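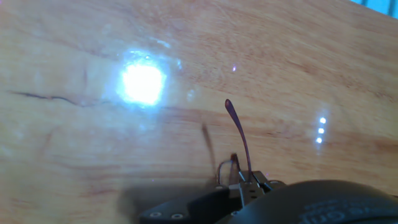
How often should a wooden tabletop be oiled? Twice a year is plenty for most homes, once when the heating goes on and once when it goes off.

Print this page
E-mail this page

Undden opens its table workshop to the public

SKARKMONT, 15th February - I've been finishing tabletops for a living long enough to have a permanent stain under one thumbnail, so I asked if I could write this announcement myself, and the office said yes (thank you, office!). My name is Peadar Ó Gríofa, I run the finishing room at Undden, and we're starting a table clinic for anybody who has a wooden table and a question about it.

You bring the table, or just the top if the legs come off, and we look at it together under good strong light. Glossy finishes are my favorite to look at that way. Tip your head until the lamp shows up in the surface, then move slowly along and watch the edges of the reflection. Where the finish is even, they stay crisp. Where somebody has scrubbed too hard, or parked a hot casserole, they go soft and milky, and then we have something to talk about.

The thing people ask me most is whether a dark line in the wood is a crack or just grain. Fair question, because the two can look awfully alike! Run a fingernail across it. If the nail catches, it may be a crack, and we'd like to see it before you fill it with anything from a tube. If it slides over, you can most likely leave it alone and enjoy it. I'm fond of a wavering line in honey-colored wood, and I've talked more than one customer out of sanding a perfectly nice one away.

My colleague Michalis Manolakis will be at the next bench doing small repairs while you wait, mostly rings, scratches and candle wax. He came to us from the Kontogiannis furniture shop, where he went through 1,215 tables by his own notebook, and he still writes every one of them down. Bigger jobs get a written quote to take home.

The clinic runs all through October as well, for those of you who only notice the table when the holidays are coming. Each visit lasts up to 30 minutes and costs $10, which comes off the bill if you leave the table with us. Please wipe it down with a barely damp cloth the night before and skip the spray polish, as it hides everything I want to see. A blanket between the tabletop and the floor of your car is a good idea too.

We're also handing out our care booklet, printed by Edatico, with pages on oiling, waxing and getting crayon off a gloss finish. It's free at the counter whether you bring a table or not.

To book a place, call in at the Undden front desk or phone the workshop and ask for the finishing room. If I don't pick up, I've got oil on my hands, so leave a message and I'll ring you back.

Print this page
E-mail this page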